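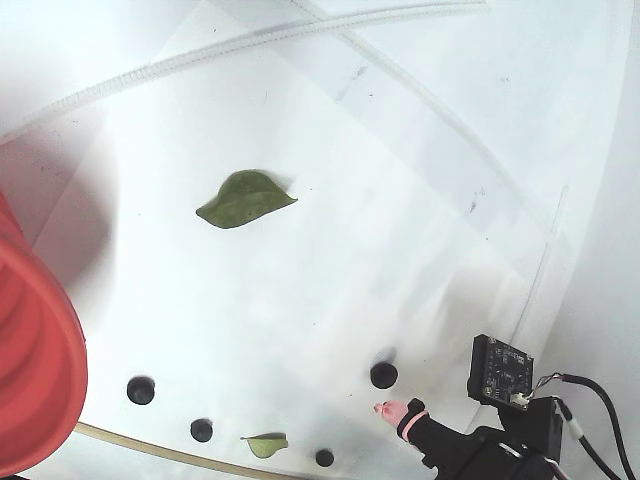 Green leaves on the white work surface, with one pink fingertip of the gripper at lower right.

Plestiritz, Mar 28, 2024 — Fato has started teaching a robot to handle berries and leaves by having people steer it through the job from a distance.

The firm said operators at its Plestiritz site move a hand controller while watching camera views, and the gripper copies the movement. Each run is saved and later used to train the software, known as Cirillo. The aim is for the robot to pick up small soft fruit and leave the leaves behind.
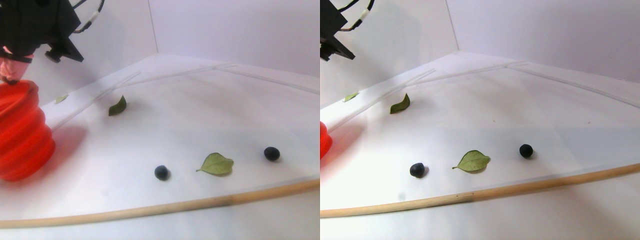
Two views of the table, with dark blueberries either side of a light green leaf.

Fato wants 4000 runs by July. An operator works for 25 minutes at a time and then hands over to the next person. There are 22 operators on the rota, most of them with no background in robotics. New starters get three days of practice before their runs are kept.

Runs that go wrong are kept as well — the firm said the software needs to see how a person recovers from a poor grip. 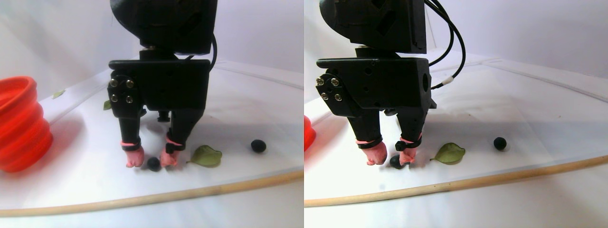 The gripper's pink fingertips on either side of a small dark ball, seen from two angles.

Fanton, a fruit packing company, is paying for part of the work and will try the system on one of its lines if the tests go well. Neither firm would say how much the project costs. Fato is still taking applications for evening operators at Plestiritz.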